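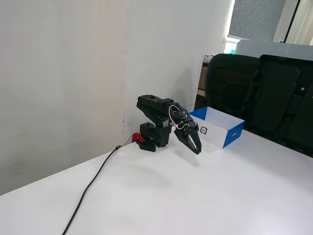 How to Follow a Sailing Regatta from the Shore

My first regatta at Berkport was a blur of white sails and I went home none the wiser, so let me save you some squinting! Pick up the race sheet at the harbor office before you go anywhere else, and circle the class you want to watch.

Next, find the first turning mark and settle in near it - boats bunch up there, and you'll see far more than you would at the start line.
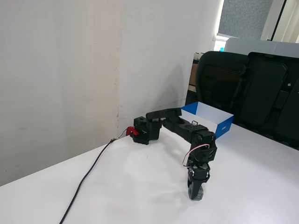 WHAT TO BRING

Binoculars, a hat that ties on, and a folding chair (the sea wall is hard after an hour, believe me). August afternoons get breezy, so pack a sweater too.

Write down the sail numbers of two or three boats. I always look for 2421, the little sloop from Plolville,

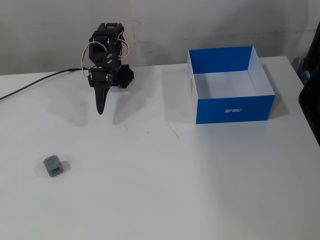
and once I've found her the rest of the fleet falls into place around her. Check your watch as each boat rounds the mark, and compare the gaps on the next lap.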